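Braseo shared workshop - minutes of the summer meeting, 7/28/21

I took the notes again, so if something you said has come out sideways, tell me before the August meeting and I'll fix it. We started a bit late (the front door was sticking again) and we had 11 people by the time the coffee was poured, plus two who came in during the paint argument and stayed for the rest.

Last time's minutes

Read and accepted, with one correction. I had written that the extension cords live in the back closet. They live on the hooks next to the back closet, and three people wanted that on the record, so now it is.

The yellow metalwork

This took up most of the evening. As everybody knows, the yellow stays yellow - that was settled in the spring and I didn't want to open it up again, but we opened it up again anyway! One member would still like gray because it hides dirt. Another said gray makes the whole place feel like a parking garage, and I'm with her on that. We voted by show of hands and yellow won easily. It's a bright, cheerful color and you can find the edges of things in it on a dark winter afternoon, which my shins appreciate.

Then we got to what kind of yellow. The cans left over from last year are from Peltonen, and there was some worry that a new batch wouldn't match. I said I'd get a small can first and try it on a spot down low where it won't bother anyone if it's off. If it matches, I'll order the rest. The cost for the small can is $31, and that was approved without any fuss.

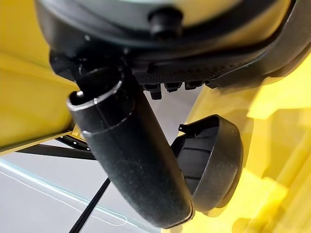

We also talked about how the touch-up should be done, because last year we had drips. I'd like us to wipe everything down first with warm soapy water, let it dry overnight, and only then go in with a small brush. Somebody suggested a roller. I don't think a roller is going to do well along a folded edge, and those of us who tried it last year ended up going back with brushes anyway. We agreed on brushes, with rollers allowed on the big flat parts if the person holding the roller also does their own cleanup.

Masking tape came up. We have plenty, but it's the old tape and it tears when you pull it. Two new rolls of the better kind are going on the shopping list.

There was a longish discussion of whether to sand. The shine is part of what people like about it, and a couple of members were afraid sanding would leave dull patches everywhere. The decision was to sand only where paint is really lifting and to leave the rest alone. I think that's right. If you find a spot you aren't sure about, put a bit of tape next to it and we'll look at it together.

Dust

We had a complaint about dust, and I have to say it was a fair one. Black things show every speck, so anything black we keep in the workshop looks dirty the day after you've cleaned it. I've seen it myself and so have you. We tried changing the sweeping to evenings, and opinions are divided on whether that helped. The suggestion this time was to stop using the stiff broom altogether and go over the floor with the damp mop, then wipe surfaces afterward, top to bottom.

The person who has the quote from Diltemex for a new shop vacuum brought it along. It's a nice vacuum. It's also more than we've spent on anything since the sink, so we put it off until after the summer, when we'll know what the paint came to. In the meantime the old one works fine as long as you empty it (please empty it).

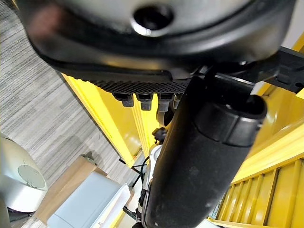
On wiping cloths, the box under the sink is getting low and what's left is mostly old T-shirt sleeves. If you have worn-out cotton sheets at home, bring them in already washed. No towels, they leave fluff behind and then we're right back where we started. I'll cut them up while I'm waiting for paint to dry.

Light

Short item. One of the tubes over the long wall has been flickering for weeks. We have a spare, and it'll be changed when the tall ladder comes back from Vostura, who borrowed it for their window job. I'll call them. There was a side conversation about warmer bulbs, with one strong opinion in favor and one strong opinion against, and the rest of us looked at our cups.

Painting weekend

We'd like to do the whole job over one weekend in August, with cleaning on the first day and painting on the second. I'll send around a few dates and we'll go with whichever one most people can make. We need:

- somebody to bring a big pot of something for lunch (no nuts, please)
- old clothes, and shoes you don't care about
- small brushes if you own any, with your name on the handle
- a fan, or maybe two, if it's as hot as it was last summer

Everything small gets moved out from along the walls beforehand. If you have a project sitting there, move it yourself so it doesn't end up in a pile you don't like. Doors stay open both days for the fumes.

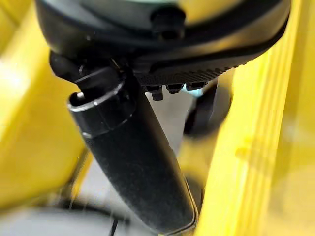
Money

We have $40 in the coffee jar, which surprised all of us. It was agreed to use part of it for the tape and put the change back. The small can of paint comes out of the regular workshop account. I'll keep the receipts in the blue envelope by the phone.

Other business

The sticking door: it swells when it's humid and somebody is going to plane a little off the bottom once the weather turns. Until then, lift and push.

The lost-and-found shelf has a very good raincoat on it, and also one glove. Both have been there since April. If they aren't picked up by the painting weekend they go to the thrift store.

A request was made for a second key to the side door. Yes from everybody, and I'll have it cut this week.

Next meeting is in August, after the painting, same time and same room. I'll bring the lemon cake if I can find the pan.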